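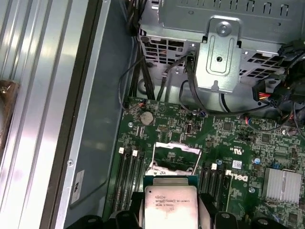

**Zanele Pretorius**

My shared-shop arm won't place a CPU square over an LGA socket often enough to trust. The approach is vertical, with a two-finger parallel gripper. The test part is a Xeon E5-1630V3, held by the fingers from either side, with the retention frame raised before the approach. Yaw drifts between pick and place. Controller is a Hirnis, step time 6 ms. How do I remove the yaw error?

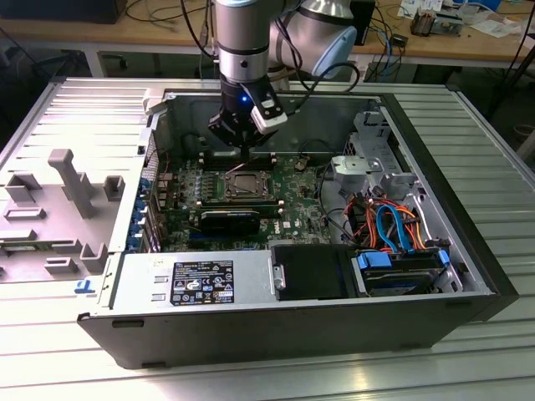
**Replies**

**Gangadharan Fernandes**

Check the tower first. On its side on a ribbed table it can shift under a light touch. Clamp the chassis, then re-teach the socket origin from two board features as far apart as you can reach.

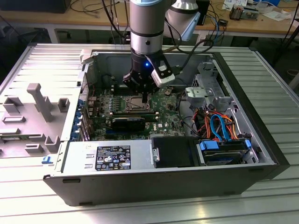
After that, log wrist yaw at pick and at release. If the two values match, the part is rotating in the fingers and the arm is fine. I ran 600 cycles on a dead board that way and the fault was finger pad wear. New pads, same program, error gone.

**Anel Zulu**

Had this on a Pakedo gripper. Lower the speed.

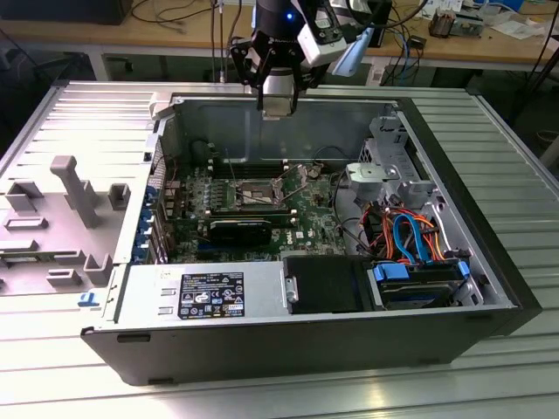
**Can the arm close the retention lever as well?**

Leave that step to a person until placement is repeatable. The lever needs far more force than the placement, and a crooked chip under it means bent contacts.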